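Moving savings from a bank to a credit union, will the transfer get held?

Asked 13 April 2025

Hi all, I've been with Vrettos Bank since college and I'm finally moving my savings, $2,167, over to Jutwood Credit Union, mostly for the better rate. My rent comes out of the old account in six days and I'm nervous about money being stuck in between (I've been burned before!). Do I pull it from the Jutwood side or push it from Vrettos?
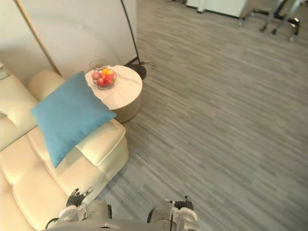
Blue cushion on the sofa arm

Answer 1

Push it from the old bank. New places like to hold money they pull in. Harkura did that to me, 3 days.

Answer 2

Congratulations on making the move! I did nearly the same thing last April, and what saved me was leaving the rent money, plus $200 extra, right where it was until the payment had cleared. Send a small test amount first, then the rest, and ask Jutwood what their hold policy is for new members, as they all differ. 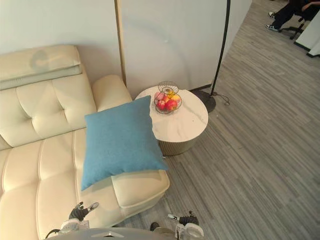
Please don't close the old account right away, either. Mine stayed open a full statement cycle, and a forgotten Karken subscription came out of it in that time. Do the switching in one sitting, somewhere comfortable (a cream leather sofa with a light blue pillow would suit me fine), with your last statement beside you, and go down it line by line. Then move your direct deposit last of all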